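Local > Town Life > Homes

June
By Fahad Bangash

News Sports Homes Events Letters Subscribe

Tenants on Gondal Street to get cheaper night-time power

Anyone who has ever stood in a kitchen on Gondal Street with a full hamper and one eye on the electric bill will be glad to hear that, starting this month, households in the Trenano apartments can sign up for a lower rate between 9 p.m. and 6 a.m. The offer comes from Zimgate, the small power co-op that has served the east side of town for 12 years, and it covers all 39 homes in the building, from the studios on the ground floor up to the family apartments under the roof. 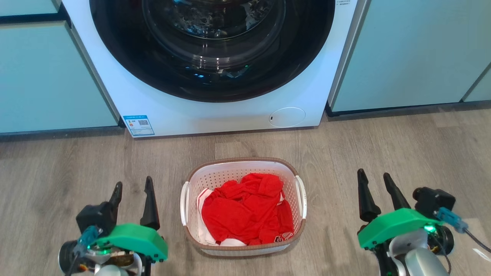

Residents have been asking for something like this for a good long while. Sipho Mahlangu, a retired bus driver who has lived at Trenano since it opened, first raised it at a tenants' meeting two winters ago, and he has kept at it (politely, he would like it known) ever since. "I must have written 20 letters," he told me over tea on Friday. "My wife said they would give us the night rate just to save on the postage for writing back!"

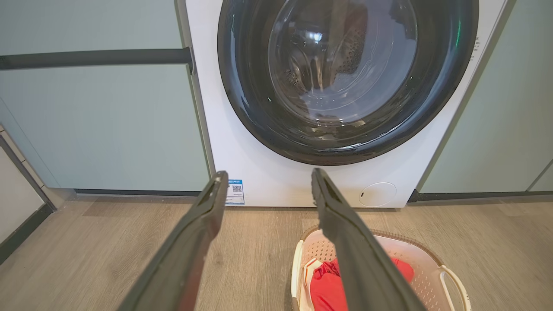
The new rate is 20 percent below the daytime price, and it applies to everything that runs in those hours, so there is no separate meter to install and no electrician to wait in for. Zimgate says the biggest savings will come from the hungry appliances, meaning dishwashers, dryers and water heaters, along with washing machines like the white front-loader here, built in between pale green cabinets with its energy label down at the lower left. That label is worth a look before you sign up, and the co-op's leaflet has a nice plain page on how to read one.

There is the matter of noise, of course, and the building's walls are what they are. House rules at Trenano still ask for quiet after 11, so the co-op suggests starting a load right at nine and leaving the spin for an hour when the neighbors are up and about. Mr. Mahlangu plans to do his towels during the late news.

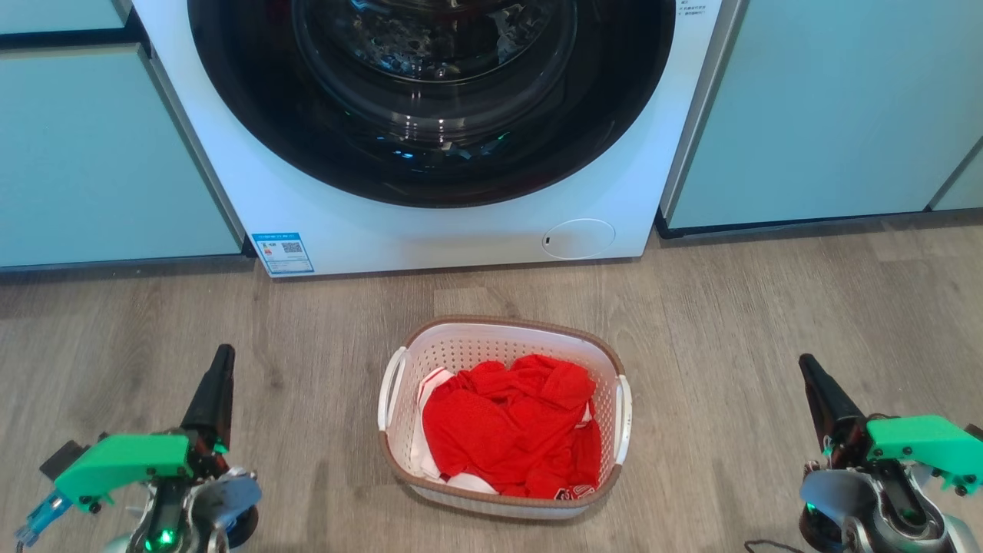

A load of dark laundry behind the door of a built-in washer.

Sign-up forms are at the front desk and at the Nerau bakery on the corner, which has kindly agreed to keep a stack by the register. Zimgate hopes to bring the rate to another 400 homes in the fall if the summer goes well.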